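The Orngate Work Table: Six Months With a Big White Top

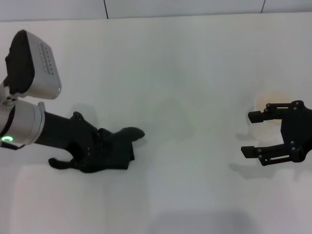 The white tabletop, with the pale paneled wall behind it.

I should say up front that I am not a furniture person. I sew, I cut patterns, I wrap far too many packages in January when everyone in my family seems to have been born, and for years I did all of it on the kitchen table and then on the floor once my knees still allowed it. So when I finally decided to buy a real work table, I spent a silly amount of time on it, and I'm passing the results along in case you're stuck in the same place I was.

The table I ended up with is the Orngate, in matte white, the larger of the two sizes. I looked hard at the Cemomora before that (lovely legs, very wobbly in the store) and I almost bought a used Fletasard from a woman two towns over, but she sold it while I was still measuring my doorway. Measure your doorway first, by the way. I did it last, and I got lucky.

Delivery was fine. The top comes in one box and the legs and hardware in another, and mine showed up 4 days apart, so for most of a week I owned a very handsome slab leaning in the hallway. My neighbor Þröstur Thygesen helped me carry it in and stayed to put it together, and I made him soup. The whole thing took us one evening, including the soup. The instructions are pictures only, and the picture for the cross brace is drawn from underneath, which had us both lying on the rug with a flashlight trying to work out which way was up. We put the brace on backward. Then we took it off again. If you do the legs before the brace, like I wanted to, you will be undoing the legs.

Now the top, which is the reason I bought it. I had my heart set on a matte finish after years of a shiny table that threw the lamp right back into my eyes, and oh, what a difference! I can work in the evening with the lamp pulled down close and there's no glare at all. Dark thread and pins show up beautifully against it. White thread, of course, disappears completely, and I've taken to laying down an old navy pillowcase when I'm hemming anything pale.

The other side of matte is that it holds on to marks. Pencil comes off with a damp cloth. Tailor's chalk comes off with a damp cloth and some patience. Blue ballpoint does not come off, and I have a small line near the front edge that will be with me forever, thanks to my granddaughter. I called the store to ask about it and got a very kind person who suggested a baking soda paste. It lightened the line a bit but also left the spot smoother than the rest, so now I have a faint blue line in a faint shiny patch. Try it somewhere hidden first, or live with the ink.

Sturdiness is good, with one complaint. With the sewing machine going at full speed it stays put, and I can lean my whole weight on it to cut heavy canvas. But the bolts loosened over the first couple of months. I started noticing a little creak whenever I pushed back my chair, and when I got down there with the wrench, 11 of them took at least a quarter turn. It's been quiet ever since, so I'd tell you to go around once after a few weeks and not wait for the creak.

Height is fixed, and it's a touch low for me when I'm standing. My friend Elínborg Baldursdóttir, who is shorter and quilts much more than I do, thought it was perfect and has been hinting that I should sell it to her. I bought a set of rubber risers and that solved it, though I do wish Orngate made adjustable legs, even for a bit more money.

Speaking of money, I paid 202 dollars for the table and another 116 for the matching drawer unit, and I would buy the first again and skip the second. The drawers stick and they're too shallow for anything taller than a spool. I keep buttons in one and takeout menus in the others.

Would I recommend the table? Yes, I would, warmly, to anyone who needs room to spread out and doesn't mind wiping as they go. If you have little ones with pens, get the gray one, which the store tells me has the same finish and forgives a good deal more. And if anybody has found something that really does lift ballpoint, please leave me a note in the comments, I read every one of them.

Posted 31/07/2020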